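Notebook – results scraper / league table rebuild
March, entry 12

Back on the fixtures feed. Prarnton home page still showing them two points short after the Flandska game. Checked by hand, the score is right in the raw file, table is wrong. So it's the rebuild step and not the feed. Good, sort of.

Raw file has 1416 matches for the season, cups included. Table script was picking up cup games as league games whenever the competition field came in blank. Blank on 9 of them. Fixed with a lookup on round name – ugly but ok for now.

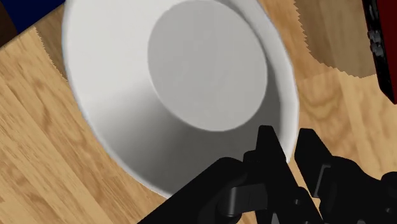 Postponed games

Flandska v Stuta called off, then replayed under a new match id. Old id never removed, so both count as fixtures and the form guide shows a gap. Steinar Juhl says drop the old id on import. I'd rather keep it and flag it, people search for the original date. Left flagged. Steinar can argue tomorow.

Also: kickoff times. Feed gives local, we were adding an hour on top. Evening games sliding past midnight and landing on the next day's page. Took the offset out, reran, Stuta away games now on the right day. 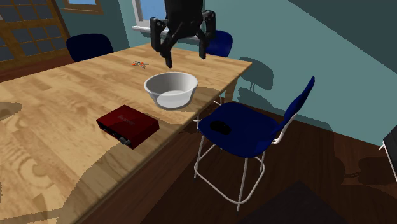

Bowl near the table edge, gripper open above it.

Goal difference sort. Prarnton and Yurchenko level on points, we had Yurchenko above on alphabet or something (reversed??). League rule is head to head first, then goal diffrence. Head to head was never coded. Wrote it, works for two teams level. Three teams level not tested yet, need the mini table.

Page speed ok up to 1000 rows, after that the season archive drags. Split by month – didn't touch layout.

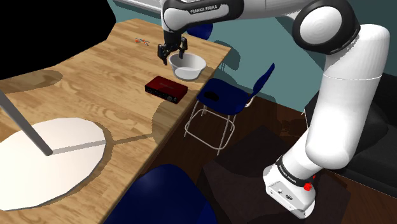
Do abandoned matches count in the table?
Only once the league confirms a result. Until then they stay in the fixture list marked abandoned, no points to either side.

To do: three way tie, top scorers double counting own goals, ask Steinar for the old cup round names. Rerun full season 9 pm when the feed is quiet.

Recent entries
Own goals and the scorer list
Feed dropouts, February
Team name spellings (Stuta again)
Half time scores missing
Cup draw import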